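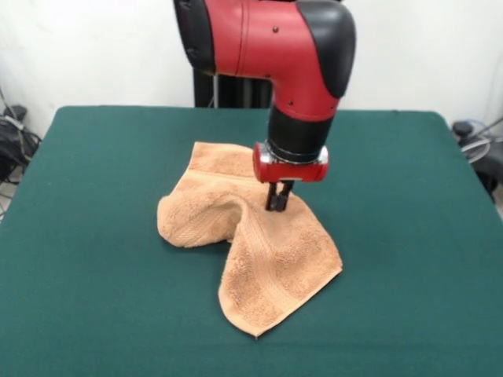 Fingers closed on the ridge, straight down from the top.

Boards > Manipulation > Perception and planning
Filed under: Cloth, Depth, Grasp selection
Started Saturday by jchamoun

**Picking a crumpled towel with no template: ridge scoring works far better than I expected**

jchamoun
I've been rewriting our cloth picker on the Talilgate stack and I'm really pleased with it, so forgive the long post. The old version looked for corners. On a flat towel that's fine, but once the thing is bunched up you get corners that aren't corners (folds, mostly) and the arm goes happily off to pinch a crease.

The new one ignores corners for the first pick. It takes the depth map, smooths it, finds the local ridges and scores each for height, length and how much room there is on either side for the fingers. Best score wins, the gripper turns across the ridge and comes straight down. 171 picks logged so far, and the misses are nearly all of one kind, more on that below. Planning takes 80 ms, most of it the smoothing.

If anyone wants the scoring weights I'll paste them. Jihad

mopsy_k
Lovely peak on that! Yes please to the weights. Does the woven banding upset your ridge finder? Ribbed stripes on looped cloth gave me dozens of tiny false ridges.

jchamoun
It did, loads of them. A wider smoothing window sorted it: 12 pixels at our working height. Any wider and I lose the soft folds as well.

troels_st
Nice work, but I don't agree with dropping corners altogether. You still have to find one for the second pick, and you've now lifted the cloth and changed its shape. We tried much the same thing on the Lauritsen cell and all the time we saved on the first grasp went on hunting for a hem in mid-air. I'd keep both detectors running and let the planner choose.

The other thing I'd look at is when you take the depth. Are you freezing the map before the arm moves in, or updating as it goes?

jchamoun
Updating as it goes, and I suspect you've spotted my misses. With the arm over the mat the depth goes to pieces around the black column, worst down its right-hand side, and the tip is sitting right over the middle of the cloth so there's nothing to measure there anyway.

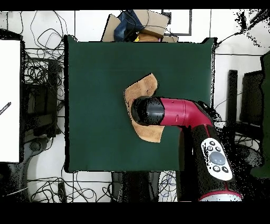
**Re: Freezing the map (troels_st)**

Right, so that speckle is your problem. Glossy red and matte black are both unkind to depth cameras, and every hole has an edge that a ridge finder will happily score. Three suggestions, cheapest first:

- Mask the arm out using the joint angles and the robot model, then grow the mask by 4 pixels to swallow the fringe.
- Mark missing depth as unknown. If your smoothing treats it as zero you are inventing cliffs.
- Freeze the map before the approach and only re-plan if the colour view says the cloth has shifted.

Troels Steinarsdóttir

mopsy_k
Not keen on the third. If the first touch drags the cloth sideways you want to know straight away. Masking, absolutely. The Gotodton filter node does that from the robot model and it took me one evening to set up.

jchamoun
Just checked, and I am filling missing depth with zeros. Oh dear. That's a one-line fix and I'm itching to run it!

Troels, still not with you on corners for the first pick, but I'll run both detectors and log which one the planner prefers.

drivetmont_fan
Weights please, before this turns into a corner argument again.

jchamoun
Height 0.5, clearance 0.3, length 0.2. Clearance wants to go up if your fingers are chunkier than mine. I'll post the masked results in this thread once the log is long enough to compare.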